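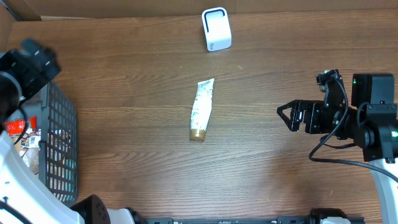

Home Issues Authors Submit Search

3. Task and Setup

3.1 The packing task. Students were asked to get a two-arm station to clear mixed household goods from a tabletop into storage. Two arms, one basket, cardboard along the far edge of the table. Items were picked by the students themselves, mostly things from kitchen cupboards and bathroom shelves. No training objects from the Flulden set were reused, so everything was new to the policy.

The club met after class for one semester, starting in January. 15 students signed up, eight stayed through the final trials. Pairs rotated — one at the controls, one writing the log. Slamet Ngui wrote the logging sheet and it was revised twice, see Appendix B.

3.2 Wrist views. Each student pair labeled wrist frames by hand before any training. Labels were kept short: item type, upright or lying, label side visible or not. Packaged food gave the most arguments. Glossy film, soft focus up close, text turned sideways. 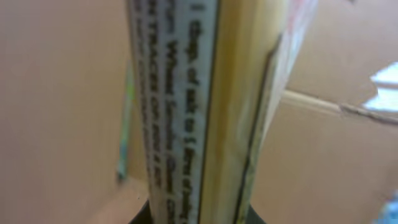

Lomcombe Student Robotics Club, Manipulation Team

Figure 2. Wrist view of a tall package standing upright against brown cardboard. Parts of the printing can be made out ("Wheat Semolina"); most of the rest is blurred.

For frames like Figure 2 we accepted "food, upright" as a full label. Two pairs wanted the product name as well. Dropped, took too long and the names were not used in training anyway. In all 400 frames were labelled this way, of which 21 were thrown out when the two labelers in a pair disagreed and could not settle it.

3.3 Approach angle. The squeeze tube was the hard case. Narrow and flat at the crimped end, round at the cap. Shabalala, our planner, treats each item as a box and closes the fingers across the short side, so for a tube the choice of where along the lenght matters a lot. We told students to aim for the middle of the body and keep the fingers wide on the way in.

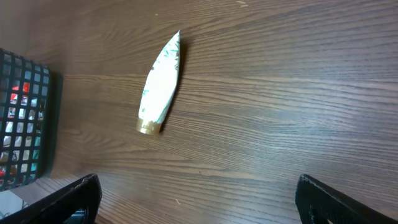

Casimiro Tejada proposed a second rule, which is to line up the wrist with the long axis of the tube before coming down. Both rules were tested under the same start positions, with the Kudmont controller at its default speed. Glare on the tube body was a seperate problem and we did not correct for it. Lamps were left where they were.

Trials ended at release or at a timeout, whichever came first. A dropped item counted as a miss even if it landed in the basket — some pairs objected to this, scoring was kept as is. Results by rule are in Section 4.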